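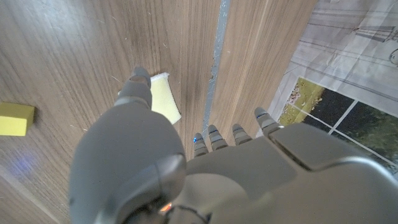 A pale yellow sponge on a brown wooden tabletop.

The sponge is the cheapest thing in most kitchens and the one people keep the longest past its use. I think the trouble starts with how we buy them. The big store in Niltham sells them in bags of 16, and a bag that size ought to make a person free with them. It does the opposite. The bag goes under the sink, behind the drain cleaner, and the one sponge by the faucet stays there until it smells.

I am in favor of small, dull household rules, and mine is that the sponge gets changed every Wednesday. The old one moves down to the bathroom floor for a week and then goes in the trash. There is some waste in this, and I don't pretend otherwise. A neighbor of mine uses cotton dishcloths and boils them on the stove, and her way is better for the landfill. But she has boiled dishcloths all her life, and most people who try it quit by June and go back to one gray sponge.

What I object to is the advice to save the sponge by some trick. Microwave it, soak it in vinegar, run it through the dishwasher with the plates. I have done all of these. Each one takes more attention than reaching under the sink, and the sponge still falls apart at the corners.

The hardware store in Cisham used to sell them one at a time from a bin by the register. You bought one when you needed one, and you noticed when you did. I would pay more for that again — not a lot more, but some. Until somebody brings the bin back, I will keep buying the big bag and cutting it open all the way, so the sponges are in plain sight every time I open the cabinet door.

Recent columns
Starno needs a longer library day
The case for the ugly mailbox
Why I stopped ironing
Parking in Cisham, again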